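Setcombe Repair and Reuse Room
Progress report to the Clovia Fund
25 Jan 2020

Period covered: from the start of the grant in May to the end of the second quarter of work

1. Summary

The grant was given to set up a room where small household electrical items can be sorted, checked and put back into use. The room is open and the sorting work is running. 1,537 items have been taken in and logged to date, against a target of 2,243 for the full grant. The lamp and small stand work, which was added to the plan after the first review, began later than we wanted and is the main subject of this report.

2. The room

We took on the ground floor room at the Trodis building in May. It has grey carpet throughout, which the landlord would not let us lift. Carpet is not what we would have chosen. Screws disappear into it and it is hard to sweep, so we have moved most of the small-parts work on to pale boards and sheets that can be wiped or replaced. A dropped screw can be found on a white surface in a few seconds.

Storage is still short. The shelving at the back is full and there are boxes under both benches. We have asked the landlord about the cupboard in the corridor and are waiting for an answer.

Blackout curtains were fitted in the autumn. They were paid for out of the fittings line and came in slightly under the quote.

3. Handling and cable work

Items with a light base and a fixed cable gave us the most trouble in the first quarter. They tip over, the cable drags them off the surface, and two or three of them left together will tangle. We now handle them one at a time on a clear white surface, with the cable led away to the far side before anything else is done. It is slower at the start of each item, but less time is lost later on.

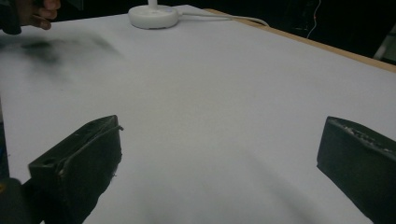
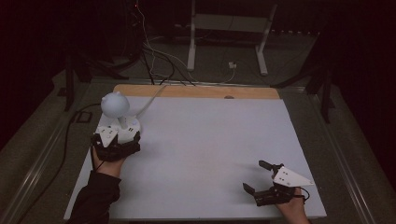
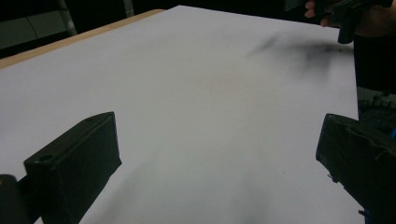 Work on the white surface, Setcombe.

The cable is checked along its full length by eye and then by hand, starting at the plug. Any item with a nick in the outer sheath goes into the repair tray, however small the nick. Items with no fault found are cleaned, labelled and moved to the shelf for testing. We had been cleaning first and checking second, which meant cleaning a good many things that were then scrapped.

Stems and bases are checked for looseness at the joint. Most loose ones need only a turn of the screw underneath. Where the thread has gone we keep the base for spares and scrap the rest.

4. Testing

Electrical testing is done by Nghiêm, the contractor named in our application, on one visit a month. The January visit went ahead as planned and 70 items were tested, of which seven failed. The failures were all put down to plugs or flex and five have been repaired. The other two have been stripped for parts.

One visit a month is no longer enough. There is a queue of finished items waiting for a test label, and these take up shelf space that we need for incoming goods. Nghiêm can offer a second visit from the spring at the same day rate. We would like to pay for this from the underspend on fittings – see section 6.

5. Things that have not gone to plan

The intake form was too long. People dropping off items did not fill in the second page, and we spent a lot of time ringing them to ask what was wrong with the item. The form is now one side of paper.

The first batch of paper for covering the work surfaces was too thin and tore when items were slid across it. We have changed to a heavier sheet, which costs more per roll but lasts longer.

The open mornings were poorly attended before Christmas. We have moved them to the afternoon and put a notice in the Trodis entrance. It is too early to say if this has made a difference.

6. Budget

Spending is within the agreed total. Fittings are under budget and consumables are over, mainly on paper, labels and replacement plugs. Rent is as expected. We ask for the Fund's agreement to move the fittings underspend to testing. No extra money is requested.

7. Next quarter

Clear the testing queue, if the second monthly visit is agreed.
Settle the question of the corridor cupboard.
Write up the checking order for lamps and stands on a single sheet and fix it to the wall by each bench.
Start sorting the kettles and toasters, which have been boxed up since the autumn.

The full item log and copies of receipts are held at the Setcombe office and can be sent on request.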